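Thread: folding ribbed terry towels so the stack stays square. Posting it in pieces because the notes got long.

1/ Starting point. One style of towel, sage green, ribbed on one face and nubby on the reverse. Bought under the Celler label. The linen shelf is 40 cm deep and I want the folded edge flush with the front of it.

2/ The surface matters more than the method. Use a flat table, smooth and matte. A bed is too soft and the towel creeps into the dips. A kitchen counter works if the back edge is straight, because you can line the far hem up with it.

3/ If there is a joint between panels where you work, keep the towel clear of it. Terry loops snag on a proud edge. Run a fingernail across first. If the nail catches, so will the cloth.

4/ Orientation. Ribs run near to far, long edge parallel to the back of the table. Folding across the ribs gives a thick, rounded crease. Folding along them gives a thin one that stays put. I do the along-rib folds first and the cross-rib fold last – that way there is only one fat edge, and it faces out.

5/ Flatten before folding. Palms from the center outward, light pressure. Pressing hard stretches the loops and the towel pulls back while you are squaring the other side.

6/ Corners. A corner that has flipped over is easy to miss on a plain color. On this kind the reverse has a different texture, so look for the nubby patch. Fold it back before doing anything else.

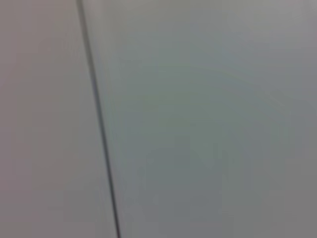
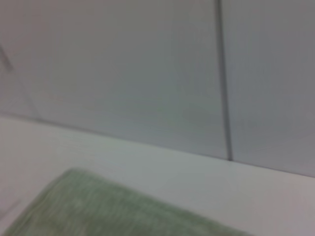
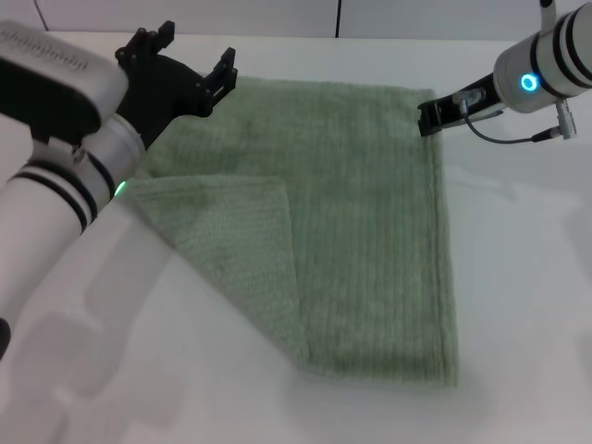 A dark seam between two gray surfaces, then green cloth on a white table in the other two. The last one has the left corner turned over with the reverse showing.

7/ Thirds or halves. Halves, then thirds, for anything going on a shelf. Thirds first looks neater from the front but the inner layer bunches. I tried both ways for a month on the same pile. The thirds-first ones leaned by the end of it.

8/ Stack height. I stop at 17 cm. Past that the bottom towel compresses on one side and the whole column drifts left. Two short stacks beat one tall one.

9/ Softener. None on terry. It coats the loops, they lie down, and the towel slides on whatever is below it. Half the usual detergent and a second rinse works better for me.

10/ Drying. Shake each towel twice by the short edge before it goes on the line. Ribs that dry crooked stay crooked until the next wash, and no fold will hide that.

11/ Shelf liner. I use the Skekulano ribbed liner, cut to size. The Dreßler one is thicker but curls at the front corners. Neither is necessary if the shelf is raw wood.

12/ Someone asked about the folding board from Davthorpe. I had one. It is sized for shirts, so a bath towel hangs off both ends and you end up squaring it by hand anyway. It went to the garage in July.

13/ Still open: hand towels. Same fold, but the cross-rib crease ends up thicker relative to the width and the top of the stack domes. Currently trying a straight quarter fold. Will add to this thread once I have been through a few wash cycles.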